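Search this diary
Type a word and press Enter

December 19, 2020

Snow was promised for this morning and it did not come. I got up early to see it and stood at the kitchen window in my coat, and there was only the wet street and the neighbor's bicycle. So I made tea and sat down with the letter from Mrs. Sakamoto, which I have been carrying in my bag since Tuesday without answering.

She writes that the choir will not meet again before spring. I knew it already, I think all of us knew it. But she wrote it by hand to each member, and on my copy she added at the bottom: "Please keep your voice warm." I have read this line many times. In my language we would say it differently, something like "do not let the voice sleep." I like hers better.

I joined the choir when I was new in this town and could order coffee but could not make a joke. Singing was easier than talking. Somebody gives you the words, and the person next to you makes the same mistake at the same time. Alcides Araújo stood on my left in the second row for seven years. He taught me where to breathe in the long Christmas piece, by pushing my elbow with his folder. When we stopped in spring I did not say goodbye to him properly, I only said "see you Thursday."
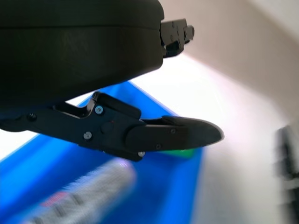 After breakfast I tried to do what she asks. I closed the door to the hall and sang the alto part of the Christmas piece from the beginning, standing up, with the score on top of the refrigerator. It went badly. My low notes are all right but above them there is a place where the voice breaks like a dry cracker, and I had to start page 11 again and again. Also it is strange to sing alto alone. The alto line is mostly the same three notes. Without the sopranos it sounds like a person who is complaining about something small.

Then I had the idea to telephone Alcides. I was nervous, I even wrote on paper what I would say first, the way I used to do for the bank and the dentist. He answered on the second ring and he did not let me use my paper. He talked about his knee, and his daughter, and the price of the codfish, and after a long while he said, "So, are we singing or not?" We put the telephones on loudspeaker and tried. It is impossible, of course. He was always late to me and I was always late to him, and each of us slowed down to be polite, until we were going so slowly that we had no air left. We laughed very much. I had to sit down on the floor.

He told me that Kiyoshi Chiba has moved in with his son and sings in the garage, and that Nanami Onishi had her baby in August, a girl. I had not heard either of these things. It made me a little ashamed. Before, I learned all the news in the break, standing near the tea urn, and I did not need to ask anybody. Now if I want to know something I must be the one who calls. I am not good at this. I wrote both names on the calendar for next week, in pen.

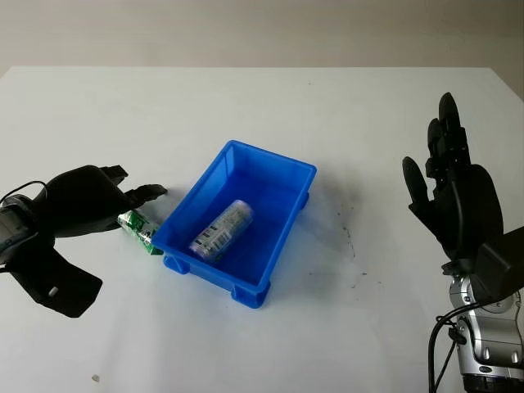

In the afternoon I went out for stamps and onions. The church was open, so I went in for a few minutes and sat in the back with my mask on. Somebody was practicing the organ, stopping always at the same bar, and going back, and stopping. I wanted to shout to him to breathe. The heating was off. There is a notice on our rehearsal room door, still the one from last winter with the concert date, and the corner has come loose. I pressed it down but it did not stay.

At home I wrote my answer to Mrs. Sakamoto. The first try was too formal and the second one was too sad, so I sent the third, which is mostly about the telephone concert. I asked her if "keep warm" can be said also about other things, like a friendship - I think it can, but I would like to hear it from her. I put in the packet of ginger candy too, and the envelope became so fat that I had to close it with tape.

It is evening now. I have made the soup with too many onions. Alcides sent me a message that he has tried page 11 with the bathroom door closed and that the sound is very good in there, nearly like a cathedral. He wants to try again on Thursday at the old hour. I wrote back yes, and that I will count us in this time, and that he should not wait for me.

Still no snow. I must remember to buy honey on Monday, and to ask him the name of the baby.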